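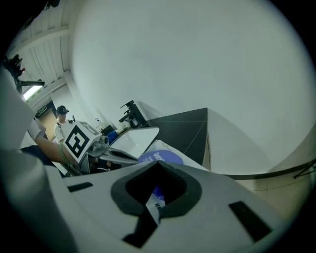 Appel à participation : chorale de bureau cherche voix, de préférence justes

La chorale interentreprises de Stostard recrute pour sa saison d'octobre à juin. Il nous faut des ténors. Il nous faut toujours des ténors. Les basses sont également bienvenues, les altos seront reçues avec gratitude, et les sopranos sont priées de lire l'annonce jusqu'au bout avant de s'inscrire, vu qu'elles sont déjà assez nombreuses pour gagner tous les votes sur le choix du répertoire.

Qui sommes-nous ?

Un chœur amateur de 38 personnes, salariées des entreprises de la zone d'activité ou échappées de celles-ci. On y croise des comptables, deux dentistes, des gens de la logistique et un service juridique presque au complet, qui chante comme il rédige : avec des réserves. Nous répétons dans l'ancienne cantine Hellwig, dont l'acoustique flatte tout le monde. Le retour à la réalité se fait en concert, à l'église de Lercombe, où l'on entend absolument tout.

Le programme de la saison

Première partie : des chansons de la Renaissance, dont trois parlent d'oiseaux et les autres de choses que la notice traduit pudiquement par « amourettes ». Deuxième partie : des chants de travail, filature, port et moisson, arrangés à quatre voix par notre chef, qui a beaucoup écrit pour les ténors et n'en a que trois. Le bis n'est pas encore décidé. Il fait l'objet de discussions depuis deux ans.

Ce que nous demandons

Venir aux répétitions, le vendredi de 18 h 30 à 20 h 30. Nous savons que c'est un vendredi. C'était le seul créneau libre de la salle, le cours de zumba ayant refusé toute négociation.
Chanter à peu près ce qui est écrit. Lire la musique n'est pas obligatoire : des fichiers de travail sont fournis pour chaque pupitre, enregistrés au piano par quelqu'un de patient.
Apporter un crayon à papier. Pas un stylo. Les partitions sont louées, et la maison de location nous a facturé l'an dernier l'intégralité des moustaches dessinées dans la marge du Janequin.
Assister au week-end de travail de janvier. Dortoirs, soupe, vocalises avant le café. On en revient transformé ou enrhumé.
Posséder une tenue noire pour les concerts. Le bleu marine n'est pas noir, même sous un éclairage faible, même si vous le tenez de bonne foi.

Ce que nous offrons

Aucune rémunération, soyons clairs. En échange, vous aurez deux concerts par saison, une place sur un praticable qui grince en si bémol et l'accès au buffet d'entracte, réputé jusqu'à Zidbridge, notre ville jumelée, dont le chœur vient chanter chez nous au printemps et repart généralement avec les restes de quiche. Au dernier concert, nous avons eu 221 auditeurs payants, et la plupart étaient encore là après l'entracte.

La cotisation s'élève à 40 euros par saison, partitions comprises. Elle est ramenée à 35 euros pour les étudiants, les demandeurs d'emploi et, par décision de l'assemblée générale, les ténors. Cette mesure a été dénoncée comme une injustice par le pupitre de basses, qui prépare un recours.

L'audition

Le mot fait peur, la chose beaucoup moins. Vous montez quelques gammes avec le chef, vous chantez la chanson de votre choix (un couplet suffit, même si vous connaissez les six) et vous répétez deux ou trois notes jouées au piano. Le tout dure dix minutes. Il s'agit surtout de savoir où vous placer. Les personnes convaincues de chanter faux ont souvent tort. Les personnes convaincues de chanter juste feront, elles aussi, l'objet d'une vérification.

Nous ne recherchons pas :

des solistes en attente d'orchestre ;
des gens qui battent la mesure du pied, à moins que ce soit la bonne ;
un deuxième chef.

Pour s'inscrire

Un bulletin est disponible à l'accueil du centre culturel de Stostard, à côté des prospectus de yoga. Indiquez votre nom, un numéro de téléphone, votre tessiture si vous la connaissez et, si vous ne la connaissez pas, l'étage auquel on vous entend rire. Glissez-le dans la boîte marquée « Chorale », et non dans celle du club d'échecs, qui nous le rendra, mais pas vite.

Il est possible d'assister à deux répétitions sans s'engager. Entrez par la porte côté parking, l'autre est fermée depuis la panne du badge. Les inscriptions restent ouvertes jusqu'à la fin octobre, et toute l'année pour les ténors.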